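Karko Repair Library Opens a Second Lending Room in September
Members can now borrow household tools, sewing gear and garden equipment at two addresses
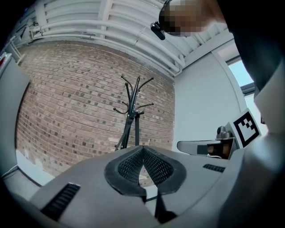
Karko Repair Library, Membership and Outreach Team

Dec 28, 2023

The Karko Repair Library is thrilled to share that its second lending room will open next September on the ground floor of the old Vasiliauskas shoe shop. The new room will double the shelf space and, at long last, give the sewing group a table of its own!

The library started with a single cupboard and a paper sign-out book. It now has 272 paying members and a catalog of roughly 3000 items, from tile cutters and pipe wrenches to cake pans, carpet cleaners and a very popular apple press.

"People kept asking us for a place on the east side of town, and we kept saying soon," said Perrine Lemaire, who leads the membership team. "I'm so happy to give them a real answer. The space has big front windows, a ramp at the door and a bus stop right across the street."

Loans will work the same way at both rooms. Members may keep most items for two weeks and can renew once if no one else is waiting. Anything borrowed at one room can be returned at the other, though large garden machines have to go back to the original address on Trolex Lane, where the shed is.

Lindalva Queiroz will run the new room and is already planning the evening classes. The first set covers hemming, bike brakes, sharpening kitchen knives and patching drywall. Classes are free for members, with room for 24 people in each, and sign-up opens in the summer (the knife class filled up in one evening last time, so set a reminder).

Mireille Baudry, whose family owns the building, has agreed to a long lease and is leaving the original shop counter in place. It will become the checkout desk.

The library is also looking for donations in good working order, especially step stools, hand drills, canning jars and extension cords. Paint, mattresses and gas cans can't be accepted at either room.

Press contact: Ida Kleinschmidt, Karko Repair Library, Trolex Lane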